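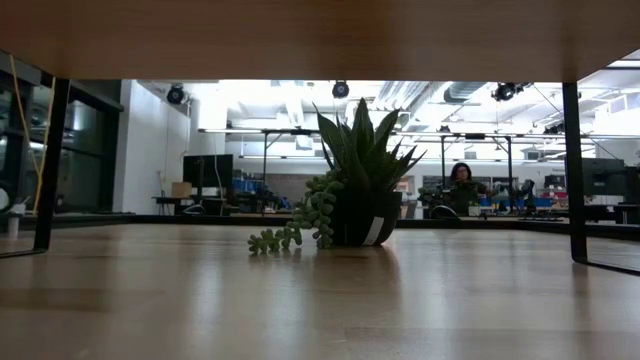

30 novembre 2022 — cahier Wiluvmont, caméra fixe

Suite du travail sur la segmentation des plantes à feuillage fin. Question du jour : est-ce que le masque tient quand le fond est chargé (bacs bleus, écrans, gaines au plafond) et que l'éclairage est fort derrière le sujet ?

Réglages : exposition verrouillée, balance des blancs manuelle, 80 vues par série. Deux séries, l'une avec le modèle de février, l'autre avec la version réentraînée par Bianca.

Feuilles dressées : pas de souci avec les deux modèles. Le contour est franc, sauf aux pointes les plus hautes, qui arrivent presque au plateau du dessus. Vert foncé contre bande sombre, le masque mange la pointe. Darius propose de baisser le seuil localement, je préfère d'abord regarder le canal bleu.

Tiges retombantes à gauche : c'est là que ça casse. L'ancien modèle coupe la chaîne de petites feuilles dès qu'elle touche la table et rend 6 morceaux. Le nouveau en rend 2, coupure au bord du pot. Pour la planification de prise c'est encore trop, le bras considère le bout posé sur le bois comme un objet libre et veut aller le chercher.

Reflet du pot sur la table : pris pour du pot dans 70 vues avec l'ancien modèle. Pas encore dépouillé pour le nouveau. L'étiquette blanche, elle, sort toujours comme un trou dans le masque — rempli en post-traitement, à laisser comme ça.

Essai de Valentin : estimer le diamètre du pot par ajustement d'ellipse sur le bord supérieur. Le bord gauche est masqué par la succulente, l'ellipse part de travers. À refaire avec seulement l'arc de droite.

Vu avec Domnica : on ne touche pas au fond pour l'instant. Si on met un panneau neutre on aura de beaux chiffres et rien d'utilisable chez Goossens, où il y aura du passage derrière.

À faire :
— dépouiller les reflets, nouveau modèle
— annoter les tiges en polylignes au lieu de masques (Laurențiu a un script, lui demander la version qui lit nos fichiers)
— relancer la série avec l'exposition un cran plus bas
— noter la hauteur du plateau supérieur dans le fichier de calibration, elle n'y est pas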